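Slippers, shelves and 579 tries: pictures from the Mimomdale project

I've been promising a gallery for ages, so pull up a chair. We're teaching a humanoid to tidy shoes by learning from people who steer it through the job, and I spend most of my Tuesdays at our Odport lab watching it happen.

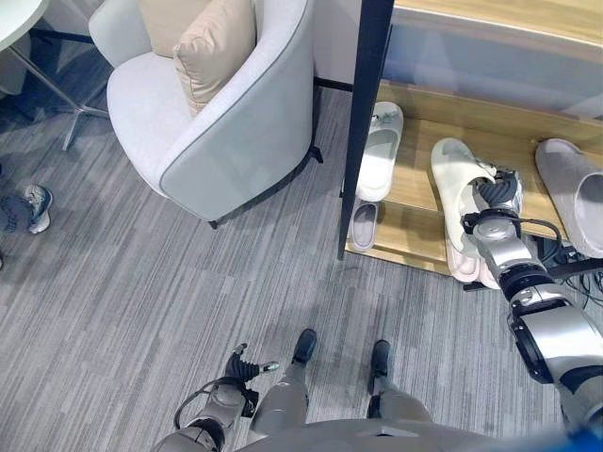 Right hand at the rack, ribbed fingers closed round the heel of a white slide. There's a pale pinkish-white slipper partly tucked just under it - exactly the sort of overlap that makes our grasp planner sulk!

Why slippers? They're soft, they sit on top of one another and they never face the same way twice (much like the ones at my house). Our old method, Kaltitcombe, picked a grasp from one look and stuck with it. The new one, Bañez, has another think 20 times a second while the hand is closing in, so it can shift its aim if the shoe moves.

We trained it on 579 steered runs, using 2 operators and 3 rack layouts. Theresia Prantl did the bulk of the steering and is now frighteningly good at it. So far Bañez is much better with single slippers and a bit better with stacked pairs - I'd hoped for more there, if I'm fair. Heels are easier than toes, and wide straps still catch a finger now and then.

Next month we're trying lace-ups. More pictures once I've sorted through them all, and do drop me a line if you'd like the rack measurements.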